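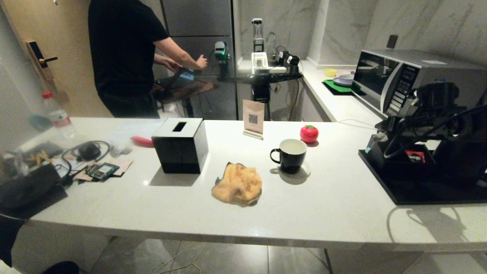

Kitchen counter, tissue box and mug, from the head camera.

Orkus gallery — planner and perception, release 2
May 4, 2018

Orkus is the task planner we run on top of the Benico perception stack. The pictures on this page go with the July roadmap and cover the mug task. Configuration files are in the repository under counter/.

Black objects on a bright stone surface are the standard test for segmentation. The mug has a white inside rim, so the detector fits the rim ellipse first and looks for the handle second. Glossy stone gives a weak second mug below the real one. The filter drops any candidate whose rim lies under the plane estimate.
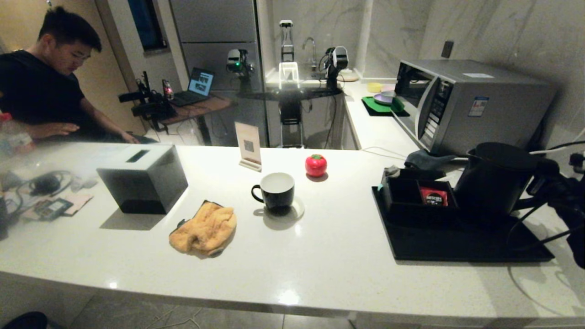 Uwe Stüber objects to the way we treat saucers: the planner should hold mug and saucer as two bodies with a contact constraint, and merging them into one mesh will cost us later when the grasp height changes. Release 2 still merges them. The split is on a branch and adds 33 ms per replanning cycle, which Jana Haberkorn wants reduced before it goes in.

Cloth is handled as an obstacle with a soft margin. No pose is estimated for it, only a height map, refreshed every cycle.

Pregrasp poses are sampled on the handle side. The sampler draws 1,431 candidates, rejects those in collision, and ranks the remainder by clearance and joint travel — in that order.
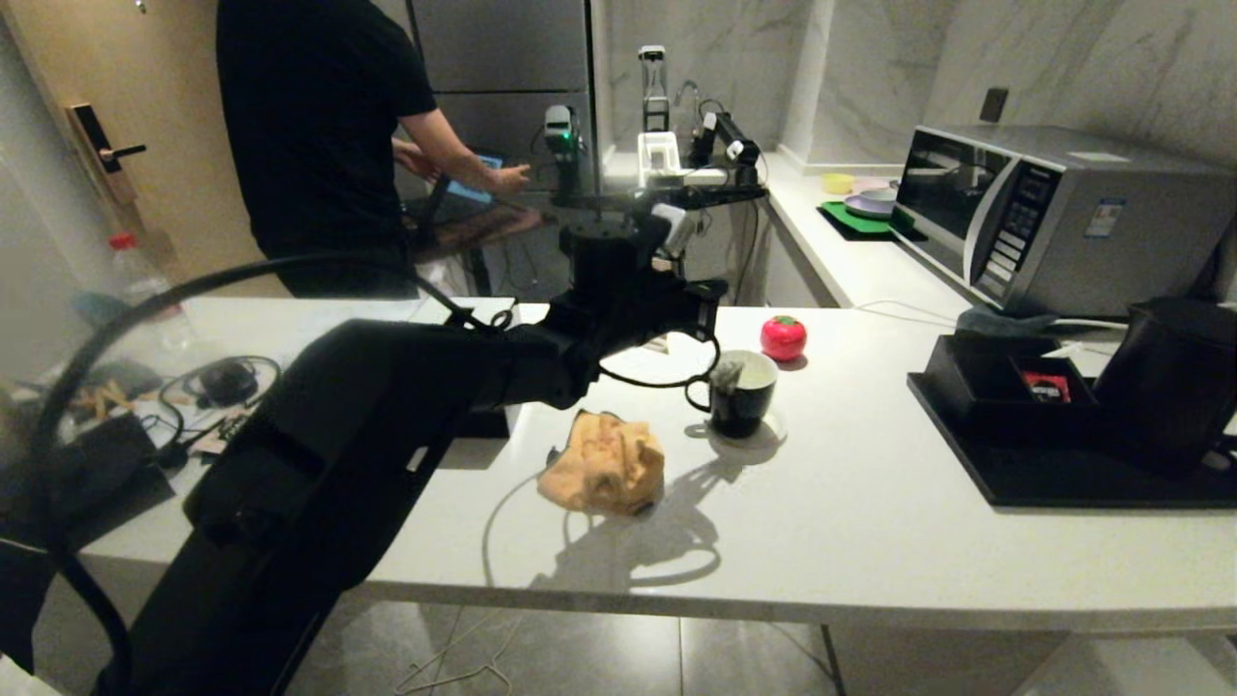 Ranking by clearance first makes for longer paths, but it cut aborted approaches by over 70 percent in simulation. Joint travel can be moved to first place with rank_order in the planner config. Self-occlusion by the arm is masked from the kinematic model; cables are not in the model and are masked by depth alone.

Calibration notes: Ida Baumgart.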